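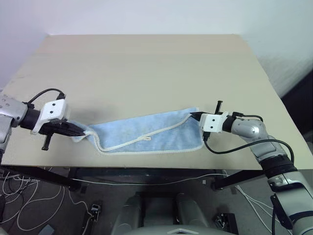 A light blue towel, held at both ends over a beige table.

In Defense of the Badly Folded Towel
By Solène Renaud

My sister-in-law folds towels in thirds. She does it lengthwise first, then in half, then in half again, with the raw edge tucked inside where it can't embarrass anyone. I fold mine in half until they stop being big. We have both been doing this for decades, and as far as I can tell our towels dry us equally well.

I bring this up because on 12th January I spent the better part of an afternoon at her house being retrained. She had bought a folding board, a hinged gray thing from a company called Ridura, and she wanted me to see it work. You lay the towel on the board, flip the left panel, flip the right panel, flip the bottom, and out comes a rectangle that looks like it's waiting for a hotel guest. It took her 14 seconds. It took me longer, mostly on account of talking.

I will admit the rectangles were handsome. Stacked up on her shelf, they looked like a paint chart. She has them arranged by color, pale to dark, and when a guest takes one from the middle of the pile you can see her jaw move a little.

What bothers me is the claim that comes with the board, and with the books and the videos and the little laminated cards. The claim is that a properly folded towel does something for you. It clears the head. It sets the tone. The leaflet in the Ridura box promised I'd get back 30 minutes a week, and I would like to know where those minutes have been kept, as I have never spent that long folding towels in any week of my life. If I start using the board, I believe I'll owe them time.

There is one part of folding a towel I've always liked, and it's the part before the folding. You take a corner in each hand, pull it out flat in front of you, and for a moment it hangs there, straight along the top. Everything is still possible. You could fold it in thirds. You could throw it over your shoulder and go answer the phone. Then you have to commit, and the corners don't match, and you find out that somewhere in the wash your rectangle turned into a kite.

Towels do this. The woven border along each end shrinks and the fluffy part doesn't, so the ends pucker and the middle sags. My good bath sheets, the Plulletti ones I was given as a wedding present and was afraid to use for years, are now so warped that folding them edge to edge requires choosing which edge you believe. The board has no opinion about this. It assumes you've brought it a rectangle. My sister-in-law's answer is that I should replace my towels, and so now the board costs me the board plus a linen closet.

She is right about one thing, and I'd rather say it here than to her face. You do need a table. For most of my life I folded on the bed, which is soft and tips everything toward the middle, or standing up with the towel pinned under my chin. A flat surface with nothing else on it is a real improvement. I cleared off the kitchen table last June to try it, and the towels came out noticeably better. Then the mail came, and someone put a melon down, and I went back to my chin.

I've also come around on hand towels. They're small enough that any method works, so you may as well use a nice one. I do those in thirds now. I haven't told her.

The bath towels stay the way they are. They go in the closet with a firm push, and the door is closed promptly afterward. When someone in this house needs one, they open the door, pull, and walk off with it, and in the time it takes to cross the hall all evidence of folding, hers or mine, is gone. It gets used, it gets hung on the hook in a lump, and on laundry day I shake it out and find two of the corners.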